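To: gourlay-hosts list
Date: Feb 7, 2025
Subject: Re: Duvets for the cold rooms, and the laundry price

Hello all,

Thank you for the answers to my first message. I reply to the part which I think is still open:

> We changed all our rooms to the heavy duvets in October and the
> guests stopped asking for extra blankets. But the laundry in
> Drevside now takes 14 per duvet, and they want three days. Does
> anyone wash them at home? I am afraid to ruin the filling.
> Also, do you all use covers in white? Ours look gray after
> one season.

I wash at home since two winters, so I can tell how I do it. We are a small house on the Gustmont side, with three rooms for guests, so please consider that my numbers are for a small place.

First, the cover and the duvet are two different questions. The cover I wash after each guest at 65 degrees. The duvet itself I wash only two times in a year, at 40, with half of the usual soap and one more rinse. Too much soap stays in the filling and makes it heavy and sticky. I think this is what people mean when they say that home washing ruins a duvet. Our machine is a large one. With a small machine I would not try it, because the duvet must be able to move inside the drum.

The drying takes longer than the washing. I take the duvet out of the dryer several times, shake it strongly by the corners, and put it back. When it feels dry I still leave it one night on a rack in the warm room. One time I was impatient and put it in the closet the same evening, and after a week it had a smell which I could not remove. This one I had to throw away.

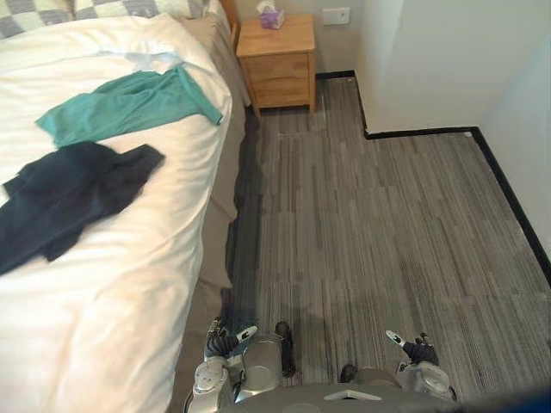 About the color: I stay with white. I tried beige covers from Trirnine for one year and they did not look cleaner, only older. White can be washed hot and all pieces fit together when one of them must be replaced. For the gray look, I would check the water before you buy new covers. The water in our valley is hard, and the soap does not work well in it. I add a little washing soda to the covers – not to the duvets – and they became visibly better after some washes. Softener I do not use anymore. It makes the cotton feel nice in the hand, but the towels take less water and I believe the covers also.

For the pillows I have no good advice. I wash them the same way as the duvets and some of them come out with lumps. If somebody knows a filling which survives, I would be glad to read it.

On the price in Drevside: I asked there also, and they told me the three days are only for single pieces. If several houses bring their duvets together, they could possibly do it faster and for less. Is there interest to make one common delivery before the spring season? I can drive from Gustmont and take the bags from the houses along the road to Gourlay. Please write to the list how many duvets you would give, and if they are single or double size.

Kind regards,
the house at the upper bridge, Gustmont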